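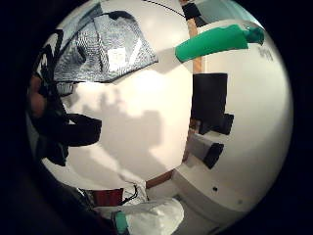 Vol. 4, No. 10 – page 19

Ducks on the move at Traritwood

Well, it finally happened. The Traritwood duck swap outgrew the feed store parking lot, so starting in October we're meeting at the old Predel fairgrounds, in the long barn behind the show ring. I drove out there last week to look it over and I'm pretty happy! There's a water spigot at each end, the doors are wide enough to back a trailer through, and the floor has a drain (if you've ever hosed down after Pekins, you know why I got excited about a drain).

Gates open at 7 a.m. for sellers and 8 for everybody else. Tables are four dollars, same as before, and you can bring your own cages or borrow from the stack by the door. We had 27 sellers at the last swap and there were trucks parked halfway to the Clamano road, so please use the grass lot this time and leave the shoulder clear. The neighbors have been nice about it so far.

A few people have asked if chickens are allowed. Yes! Also geese, quail, and guineas, if you can stand the noise. Rabbits are still a no, and so are puppies, even very cute ones in a box.

The big change is the bird check. Every bird gets a quick look at the gate before it goes inside – eyes, nostrils, feet – and anything sneezing or crusty goes back home with you. It takes a minute or two per cage. I grumbled when I first heard about it, but then I remembered the spring I brought home three runner ducks with a cold and spent two weeks keeping them in my bathtub, so now I'm all for it.

I'll be at the far end with Khaki Campbells, ten young hens and a couple of drakes I would really love to see leave. They're handsome boys, they eat like horses, and they chase my barn cat. Make me an offer. I'll have hatching eggs too if the girls cooperate, which lately they haven't.

The Makokha 4-H kids are doing breakfast again, with egg sandwiches and those cinnamon rolls that were gone by nine last time. Bring small bills for them, and bring a towel to throw over your carrier for the ride home. If you want a table near a spigot, sign the sheet at the feed store counter by the end of the month.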